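Bench tops and packing stations > Multi-strip wood top for a packing bench, oil or leave it?

skyeh
Posted Sunday, 9:14 am

I do the packing for a small stationery seller. We moved the packing off the old steel desk and onto a wood top in December. It is the kind made from joined strips, and the strips are all different shades, so you get pale next to tan next to reddish brown. I like how it looks. It has no finish on it that I know of.

My question is whether I should oil it. Cardboard gets dragged across it all day and I don't want oil soaking into the boxes. I also don't want it to go gray and fuzzy in a year.

Bench as it is set up for packing:

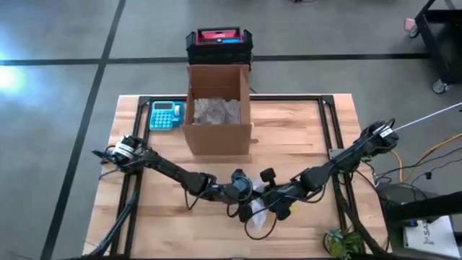

Re: Multi-strip wood top for a packing bench

mmacleish
Posted Sunday, 9:52 am

I would not oil it. I had an oiled top for 3 years and every box that sat on it overnight had a stain on the bottom. Customers don't care much about that on an outer carton, but they do on a gift box. Use a hard wax or a water-based floor varnish, two thin coats, and sand lightly between them.

Re: Multi-strip wood top for a packing bench

boglarka_j
Posted Sunday, 10:20 am

I disagree with Marion. Oil only stains if you put on too much or don't wipe it off. I use the Vuvivell bench oil. Wipe it on, wait twenty minutes, wipe it all off, leave it two days with nothing on it. I have never had a mark on a box. Varnish chips when you drop a tape gun on it, and then you have to sand the whole top to fix one spot.

What do you have in the box for fill? It looks like the clear plastic stuff.

skyeh
Posted Sunday, 10:41 am

Yes, plastic, mostly saved from deliveries. We get more of it than we can use so I crumple it up and put it back into outgoing boxes. I know paper is nicer.

mmacleish
Posted Sunday, 10:58 am

Two days with nothing on it is the problem. Most people with one bench can't do that. And paper is better, yes. Plastic springs back and lifts the flaps when you try to tape them.

Re: Multi-strip wood top for a packing bench

hiyori.s
Posted Sunday, 1:35 pm

Plastic is fine if you already have it. I'd use it up before buying paper. A roll of the Pristau paper is 235 feet and I go through one faster than I expected.

On the top, have you thought about just putting a mat down where the boxes go? I have a cutting mat in the middle and bare wood on the rest. The bare part still looks good.

Is that blue calculator a real one with a paper roll? I miss having one of those.

skyeh
Posted Sunday, 2:10 pm

I use it for adding up the parcel weights. It stays on the left because I'm left-handed.

A mat might work. How do you keep tape from sticking to it?

hiyori.s
Posted Sunday, 2:26 pm

You don't. I peel it off at the end of the day.

boglarka_j
Posted Sunday, 3:03 pm

If you go with a mat, still put something on the wood first. Grit gets under the edges and scratches. Try whatever you choose on the underside before you do the top. Reddish strips can go a lot darker than the pale ones.

skyeh
Posted Sunday, 6:47 pm

OK. I'm going to test the oil and a water-based varnish side by side underneath and leave a piece of cardboard against each one overnight. I'll post what I find.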